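Right arm stops when stretched far, red light on base
Community Help > Two-arm stations > Faults
Posted June 21, 2023

Pomico
Hello all. I have a two-arm station and I am learning to operate it. My problem is with the right arm. When it reaches to the back right corner and the gripper goes low against the item there, the arm stops and does not answer to commands for 11 seconds, sometimes more. The left arm continues normally.
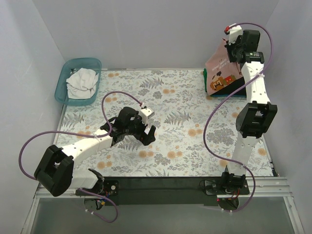
It happened 6 times since the morning. I already restarted the controller and lowered the speed to 55 percent, with no change. With the arm folded close to the base I never get the fault. Is it the motor or the cable? I do not want to break something.

Clollovberg
Same thing with mine in December. I changed the power supply and it was good after. Try it.

Please do not buy parts yet. A stop only at long reach can be an overload at the joints or a bad contact in the cable, and you can separate the two. Switch off the power and wait up to 2 minutes. Support the arm with your hand and push gently on the connector at the gripper. Then move the arm slowly to the far position and look if the cable pulls tight anywhere, especially near the ties. 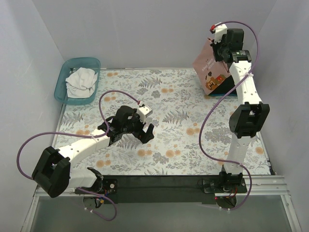

Flerar
Forum helper, Alvarado user group

If the cable is free, power on with hands outside and repeat the same reach in the air, touching nothing. If it stops also there, I would suspect the cable. If it stops only when the fingers press on something, raise your target a little and read the load value of each joint. Write the error code here too, please.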